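The Stornell lab in Urnbridge opened its doors to visitors on Feb 11, 2026, and I went along for the afternoon session. Gemma Greenwood showed our group the manipulation room first.

Her team is working on grasping objects a robot hasn't been trained on. The policy learns from demonstrations recorded by operators, 1385 of them so far. What they changed in October was the sampling. Clips where the first grasp slipped and the operator recovered used to be thrown out. Now they stay in, and they get picked more often during training.
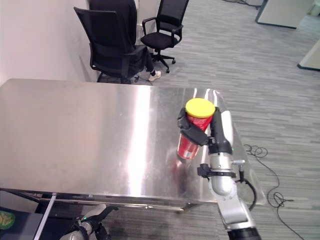 On their test set of 700 grasps, the old version managed 553 and the new one 666. Greenwood said most of the gain came from shiny or tapered objects. Handles are still a weak point, and she didn't have a good explanation for that yet.

I asked how much it depends on lighting. Quite a lot, she said. They rerun 100 of the tests with the blinds up whenever the model changes, and the score always drops a bit.

We finished with a short talk on the recording software, which I mostly couldn't hear from the back. Slides are supposed to go online later.

Comments

Alaric Okafor: Did they say whether the recovery clips were labeled by hand?

mtriant: I was in the morning group. By hand, yes, and it took them weeks.

Alaric Okafor: Thanks. I was afraid of that.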